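Household chore automation

Household chore automation is the use of machines to carry out domestic tasks such as cleaning, laundry, dishwashing and the handling of food. The term covers single-purpose appliances as well as general-purpose manipulators, which are meant to perform many different tasks with the same hardware. Appliances of the first kind are in wide use. Manipulators of the second kind remain largely confined to laboratories and supervised trials.

Background

The dishwasher and the washing machine automate a chore by enclosing it. The user sorts, loads and unloads, and the machine works inside a closed box where water, heat and timing can be controlled. Robot vacuum cleaners work in the open but touch very little, and most are designed to steer around objects on the floor. Picking up an item, turning it and setting it down in a chosen place is a separate problem, and it accounts for most of the labor left over once the appliances have done their part.

Small workshops face a similar division. Fixed arms weld, stack and load where parts arrive in a known position. Kitting, unpacking and bench clearing are still usually done by hand.

Technical difficulties

Perception. Clear plastic, glass and polished metal return weak or misleading depth readings. Pale objects on a pale surface give little contrast at their edges.

Grasping. Soft, thin and fragile items call for different grip forces and approach angles. Flat cutlery leaves little clearance for a fingertip. Cloth changes shape when lifted.

Sequencing. A chore such as setting a table consists of many short steps, and an early error is carried into later ones. A machine that completes each step reliably may still fail at the whole task.

Recovery. People correct a slipping grip without stopping. Many manipulators must release the object, look again and restart the motion.

Evaluation

Tabletop sorting and transfer tasks are commonly used for comparison, as they need little space and can be reset quickly. In the Werari series, set up by Ásdís Kjærgaard, a trial consists of 30 attempts from varied starting layouts. An attempt is scored as complete only if every item reaches its assigned place undamaged and without human help. The Nana arm completed 11 attempts at the egg transfer task and the Clovside arm nine. Both did better with cutlery alone.
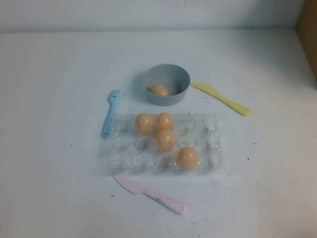 Egg transfer combines several of the difficulties listed above in a small area. The shell limits the force that can be applied, while its smooth, curved surface makes a light grip prone to slipping. A clear plastic tray on a white tabletop is hard to segment, and its empty cups must be told apart from the occupied ones. Spacing also matters: an egg standing alone in the tray can be approached from any side, but those next to each other leave less room for the fingers. A bowl placed beyond the tray requires the arm to lift over the remaining eggs, and plastic knives and a fork lying nearby restrict its path at table height.

Suction cups avoid the need for side clearance but depend on a good seal against the shell. The Gentile gripper, a soft two-finger design, allows more error in position at the cost of speed. Its mean time per egg in the Werari series was over seven times that of a person.

Current status

General-purpose machines can perform selected chores under favorable conditions, typically with a known set of objects, even lighting and an operator present. Unsupervised use in ordinary homes is limited by reliability, speed, and the cost of arms and sensors. Remote operation, in which a person takes control after a failed grasp, is used in some trials. Results obtained this way are normally reported separately from those of autonomous runs.

See also

Domestic robot
Grasp planning
Soft gripper
Teleoperation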